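Small Goods and Soft Furnishings, Part 2: Pads, Pouches and Stuffing
Handout to accompany the February sessions

Notes for those who were there, and for those who signed the sheet and left at the break. Bring this to the practical. Spare copies will be on the side bench until they are used as coasters.

1. What we mean by a flat textile good

A flat textile good is anything sewn that lies down when you let go of it. Insoles, pot holders, padded pouches, mats, the covers of things. They look like the easy end of the subject, and every year somebody picks them for the written piece on that basis. The average submission on insoles last year ran to 900 words, of which over 128 were "comfortable".

For each item you handle, your notes should cover:

- the face fabric (what you see)
- the second fabric, if there is one, and where it begins
- the edge, and how it has been finished
- which end is which

The last point sounds insulting. Wait until you have drawn a heel at the toe end in ink.

2. Mesh and bound edges

Mesh is mostly holes, sold by the metre. It breathes, it stretches a bit in one direction and rather more in the direction you didn't want, and its cut edge will not look after itself. So the edge is bound: a narrow strip is folded over it and stitched down all the way round. On a straight side this is a pleasant job. On the curve of a toe it is a test of character, and the strip must be eased round without puckering.

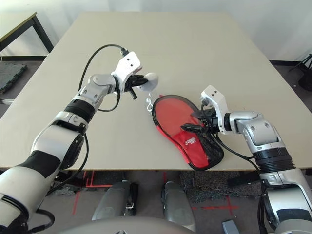

A binding in a contrasting colour is braver than a matching one. Black round red shows the outline beautifully, along with every wobble in it. If you are new to the binding foot, match your thread and your strip to the face fabric and keep your ambitions for next term.

When you examine a mesh insole, lay it flat on the table and hold one end down. Curl is the commonest fault in the samples from the Arkville box, and it can't be judged on a piece you are waving about. Note where one mesh gives way to another. A darker panel may be there for wear, for grip or for looks, and you should say which you think it is and give your grounds. "It looked sporty" has been tried.

3. Padding against stuffing

Padding is a layer. Stuffing is a filling. A padded pouch keeps its padding between two fabrics and stays more or less the shape it was cut. A stuffed toy has no such discipline, and its shape depends on how much went in, how evenly, and whether the maker was called to lunch halfway through.

Terms you will need:

Loft: how much air the filling holds.
Migration: filling going where it likes.
Lumping: what migration turns into when left alone.
Hand: how the thing feels. Please use another word as well.

A slightly lumpy surface is no proof of bad stuffing. Fuzzy pile throws small shadows and will make a decent job look worse than it is, so press before you write. Look at the small parts too, ears and paws especially, where filling is hardest to get in and where a seam has least to hold on to. 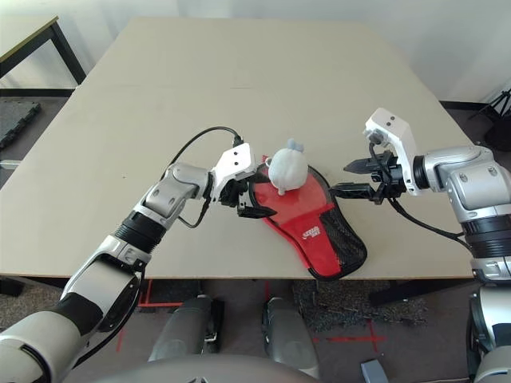
Page last changed: February, 16:40

4. The paired exercise

Work with one soft item and one flat one. Rest the toy on the pouch and look at the two together before you take either away to fuss over. Pale pile on a red and black ground gives you the outline of the toy very clearly, and you can see how it sits and whether it leans. Draw it before touching it. Then press the body, then the ears, and write down any difference.

Use a plain table with nothing else on it. Your tea counts as something else.

Score each item with the Ziltska sheet (the short one). The long one has 167 boxes and we have stopped pretending anybody fills them in.

5. Reading

Gentile, the chapter on bindings. Dry, but the diagrams are right.
Muladia, the notes on filling. Lively, and the diagrams are wrong in two places, both pencilled in on the shelf copy.

Finished drawings go in the tray by the door before the next session. Write your name on the back, legibly.

Related items
Small Goods, Part 1: Thread, Needles and Blame
Ziltska sheet (short)
Ziltska sheet (long)
Arkville sample box: contents and rules for borrowing
Small Goods, Part 3: Zips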